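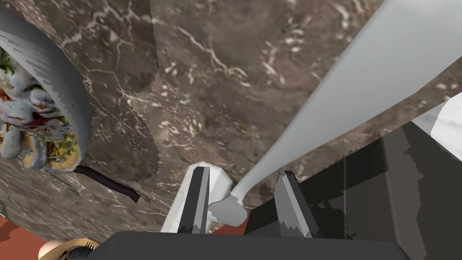 May 31, 2025

Lost by 2 points. I have been home for hours and I'm still replaying that last possession in my head, and I can't even blame the referee because she was fine, she was good in fact, it was all us. I put myself together a bowl of something green with bits of red and orange through it (my idea of a proper athlete's dinner, the season before last I'd have gone straight for chips) and stood at the kitchen side going over it forkful by forkful. We had the ball, we had a timeout left, and we didn't use either of them properly!

So, for the record. Away at Plurnbridge, last game of the spring league, winner goes into the June play-offs in third place and the loser gets fourth and has to play Nundance, who haven't dropped a game since I don't know when. We knew all that. Everybody on the minibus knew all that and we still came out as if we'd only just been woken up. First quarter was horrible. I threw a pass straight into the stand. Their centre is enormous and quick with it, a rotten combination, and every time I tried to box her out I ended up nearer the basket than the ball ever got.

Second quarter was better. We went to the zone, which I always moan about in training and which I will now have to stop moaning about. I had a nice little run just before half-time, two lay-ups and a jumper off the glass that I am going to claim I meant. I finished on 13 points, my best since I came back from the ankle, and I'd swap every one of them for a single free throw in the last minute. I missed the front end. Short. I knew it was short when it left my hand, my legs had just gone.

The other thing about Plurnbridge is that floor. It's got dead spots, one by the left corner and another just past halfway, and the ball comes up at your shins. The home lot know where they all are, of course. I lost it twice in the same place, and the second time I said a word that made a small child in the front row laugh out loud.

Loud crowd, too, for a sports hall. They had drums. We had six parents and somebody's dog out in the car park.

The bus back was quiet as far as the Skaltard turn-off and then somebody started on the crisps and it loosened up a bit. Coach said we'd defended well for three quarters and she'd take that into the play-off. She also said we would be doing free throws until our arms fell off, and I think she was looking at me.

Ankle feels all right, bit puffy on the outside. I've had it up on a cushion all evening. Asfaw shoes are holding up, though the left lace is on its way out and I must get a new pair before training.

Nundance next, then. They press all game, full court, and we're terrible against a press. I want to ask if I can bring the ball up on the left for a change, as they always seem to trap on the right. Need to wash my kit tonight or it'll walk out of the bag by itself.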